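Packing for a long trip by bus and on foot

Oleksandra Kravets

Last February we went to the river festival at Tiluston, which meant 9 hours on the bus and then a long walk from the parking field to the guest house. I carried everything myself. These are the tips I wrote down afterward, mostly for my sister, who is going next year.

Weigh the bag before you leave. Stand on the bathroom scale with it, then without it, and subtract. Mine came to 40 pounds the first time, far too heavy for me. I took out a pair of boots, two sweaters and a hardcover book.

Put on the full bag and walk up and down your stairs a few times the night before. If a strap rubs at home it will rub a lot more on the road.

Keep the ticket, ID and cash in a flat pouch under your shirt. A second set of copies goes at the bottom of the bag. Write the name and phone number of your guest house on paper. My phone was dead by the time we reached Ultstead, and the driver needed the address.

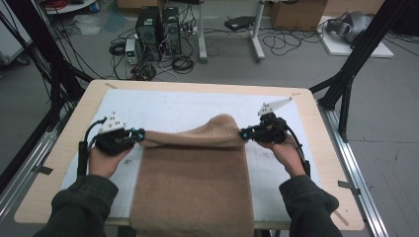
Towels take up more room than anything else in a bag, and most guest houses near a festival don't supply them. Bring one per person. Shake it out and lay it on a table before you pack it. Then take the far end by its two corners, lift, and bring it toward you, so both corners land together and the fold comes out straight. Fold once more if the towel is wide, and roll from the folded end. Press down as you go. Hold the roll with a rubber band or a hair tie. A tan or brown towel is a good choice for a dusty place, as it hides marks better than a white one.

Pack the roll upright along the side of the bag. Socks go in the gaps. Don't put the towel at the very bottom, you'll want it first if you plan to go in the water. 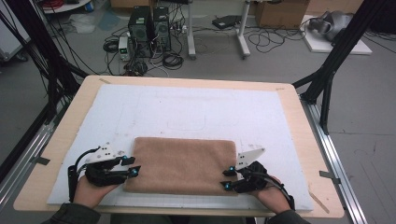
For the way home, carry a large plastic bag with a tight knot or a zip for anything damp. Hang the towel over a chair overnight if you can. A damp towel shut up in a bag through a whole bus ride will smell, and so will the clothes next to it. If it does, wash it with a cup of white vinegar and no softener.

Food: boiled eggs, flatbread, oranges, salted nuts. Skip chocolate. The stalls at Tastgate were open when we stopped, but the line was long and we only had time for tea.

Fedir Stetsiuk, who shared our room (number 214, up two flights), brought a short length of cord and four clothespins. We used them every evening. I have added them to my list.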